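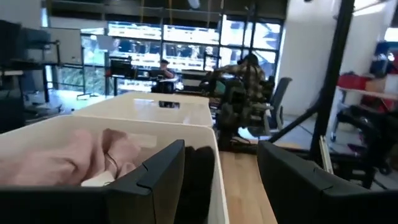 Home Studio Equipment Mats Murnden Mat Support

Murnden Practice Mat for Heated Studios

Item 757

The Murnden is a full-length yoga mat made by Bolis for studios that hold classes in heated rooms. It is sold to studios, gyms, community centers and schools, and may also be ordered by individual members through a participating studio.

The mat measures 2000 mm in length and is supplied flat or rolled, as stated on the order form. Its upper face is a woven cotton layer that takes up moisture during class. The base is natural rubber and grips sealed wood, cork and vinyl flooring. It should not be placed on carpet, where the base can fold under load. Customers with a known latex allergy should not use the Murnden and are referred to the Storar mat, which has a latex-free base.

Use in heated rooms

Mats should be unrolled before the room is brought up to temperature and left to lie flat. A new mat may give off a slight rubber smell for the first several classes. Airing it in a shaded room will shorten this period. Direct sunlight dries the base and is not covered by the warranty.

A towel may be placed over the mat if the student prefers. Bolis recommends a towel with a plain weave and no backing of its own.

23 shares 4 comments

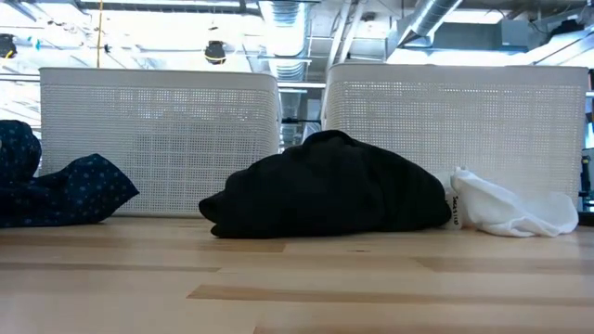

Fabric pieces and white perforated baskets on a wood tabletop.

Cleaning and storage

After each class the upper face should be wiped with a damp cloth and mild soap. Alcohol sprays and oil-based cleaners weaken the bond between the two layers and must not be used. The mat may be hand washed in cool water up to once a month. It should be hung over a wide rail until fully dry, with the cotton side facing out. Machine washing and tumble drying will damage the base.

Studios that lend mats to students should keep clean and used mats apart. Rolled mats may be stored upright or on their sides. Folding leaves a permanent crease in the rubber.

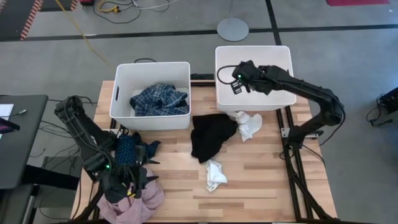
For studios with limited floor space, the Spahić wall rail is available as a separate item. It holds mats at full length and can be fitted to masonry or to a timber-framed wall. Screws and wall plugs are not included, and the installer is responsible for choosing fixings suited to the wall.

Ordering and delivery

Single mats are shipped by parcel service. Orders for a full pallet of 174 mats are delivered by freight to a ground-floor entrance, and the customer must arrange for unloading. Mixed pallets of Murnden and Storar mats are accepted on written request. Custom printing of a studio name is offered on full pallets only, and artwork must be approved in writing before production begins.

Warranty and returns

The Murnden is covered for three years from the date of delivery against separation of the layers and cracking of the base. Normal wear of the cotton face is excluded. Unused mats in their original wrapping may be returned for a refund, less the cost of shipping. Printed mats cannot be returned unless faulty.

Product information last revised 30/06/2023.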